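Jaler shows two-arm assembly cell at Sastmont open day

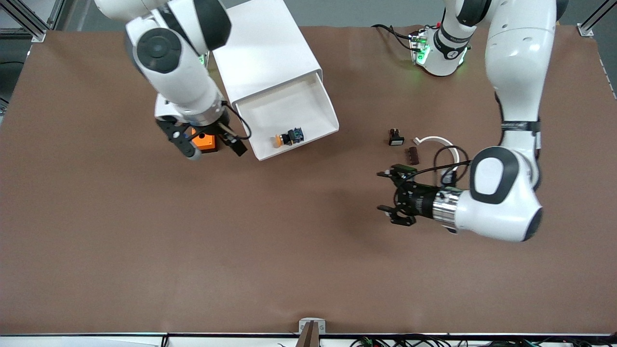

Push-button work on display

Jaler opened its Sastmont workshop to visitors on 21st June and ran its two-arm assembly cell at intervals through the afternoon. The workpieces were push buttons and small electrical components of the kind fitted to control panels.

The cell uses two white robot arms over a brown-covered table, each with a black parallel gripper. One arm handled an orange square part next to a white open-ended tray holding a mushroom-shaped push button. The second arm worked from the other side of the table, where further small components were laid out.

Jaler said the cell has logged 472 complete cycles since March, with a cycle time of up to 51 seconds. Parts are presented without fixtures, and the gripper fingers are the same for every part in the set. The control software, Brellura, was developed in-house. It currently covers 18 part types.

Hudec, which builds switch enclosures, is to receive the first cell. The order calls for 600 units per shift. Acceptance tests will be run at Sastmont before delivery, using Hudec's own parts.

Visitors could also view the wiring bench and the calibration room. Technical data sheets are available from the Jaler front desk on request.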